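Care labels and shrinkage: what the wash test tells us
Speaker notes, textile testing session
November 6, 2024
By the Wistby fabric lab 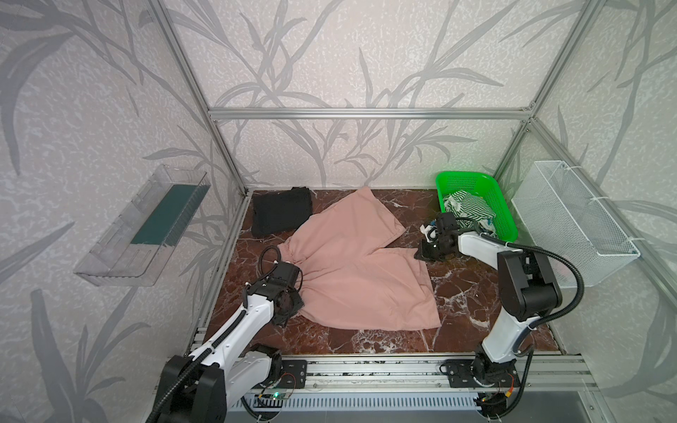 Opening (keep short)

Start with the complaint, then the method. Most of the room sells clothing and does not test it. Define dimensional change once: length after washing minus length before, divided by length before, given as a percentage. A minus sign means shrinkage. Say this slowly.

Slide 2. Where the complaints come from

Wistby logged 3,425 returned items up to the end of March. Of these, 3,385 had a readable care label. The rest were left out of the analysis. Do not go into the reasons for return yet, it comes up on slide 6.

Point to make: a customer's "it shrank" covers at least two separate faults. One is relaxation of tension left in the cloth from knitting or finishing. The other is felting, and that applies to wool. The remedies differ.

Slide 3. Marking and measuring

Lay the item flat on a smooth surface without pulling it. Let it condition before the first measurement. Mark pairs of points in the length and the width, with 3 pairs in each direction. Use thread or a marker that will survive the wash. Measure to the nearest millimetre.

Creases: smooth by hand only, no iron before the first reading. Gullberg used to press first and their figures could not be compared with ours. They have changed this.

For garments, measure at the seams as well. Waistbands with elastic are measured relaxed, and reported on a separate line. Elastic hides a lot of movement in the cloth beside it.

Slide 4. The wash itself

Same machine, same programme, same load weight. Make up the load with ballast cloth. Detergent is weighed out, never scooped. Drying method must match the label: line, flat or tumble. If the label allows tumble drying, test with tumble drying. Suppliers often send line-dried results for items labelled for tumble drying. Ask for the drying method in writing.

Slide 5. One wash is too few

Show the Gebru jersey curve. Most of the change comes in the first wash but the length keeps creeping after that. Width can go the other way. A single-wash result flatters loose knits in particular.

Slide 6. Twisting

Side seams that move round to the front. Usually reported by customers as bad fit. Caused by yarn twist in single jersey, mostly. Measured as seam displacement over seam length. Weson style 13 is the case to use: passed on shrinkage in both directions, failed on twist.
(If short of time, skip the formula.)

Slide 7. What to ask a supplier for

- number of wash cycles
- programme and drying method
- length and width reported separately
- twist, for any single jersey
- whether the test was done on cloth or on the finished garment

The last one matters most. Cloth results do not carry over to a sewn item with pockets and a lining.

Questions likely: pre-shrunk claims, cold washing, viscose. For viscose, refer to the handout, table 2.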